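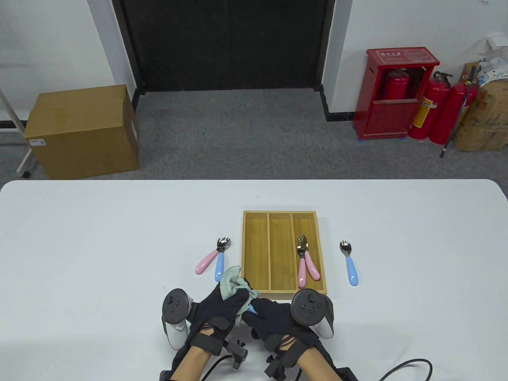 Bamboo tray, pink pair in the right compartment, cloth in hand.

8 March 2025 - Skakix tray, wipe and sort

Bench 5, white table. Tray is the three-compartment bamboo one from Caldeira. Cutlery is the spoon-fork set, stainless heads, pink or pale blue handles.

Order of work as agreed with Natália: pink to the right compartment, blue to the left, middle kept free for anything that needs a second wipe. Each piece gets the dry cloth before it goes in, head first, then handle. Black gloves throughout - bare fingers mark the polished heads and Arben then logs the marks as residue.

Tray internal length measured at 258 mm. Handles clear the front edge with roughly 10 mm to spare if laid straight. Two laid crossed take up most of the compartment width and the third has to go on top, so straighten before adding.

Partitions are thin. No movement when pressed by hand, but the grain has lifted a little near the back of one divider. Sanded lightly, not oiled. Check again in April.

Cloth: the grey-green one is fine on handles. It sheds slightly on the tines. Tarık has a tighter weave at Pustham and will send a couple over.

To do
- label compartments underneath, not on the face
- ask Ermelinda whether the blue handles are still stocked
- repeat with tray turned end for end

P.S.

Print this entry | E-mail this entry

Recent entries
Drawer liner offcuts, adhesive test
Nesel rack - hook spacing
Bamboo oil, drying times

Contact: Pylyp Savchuk, workshop notes | © Skakix | Back to top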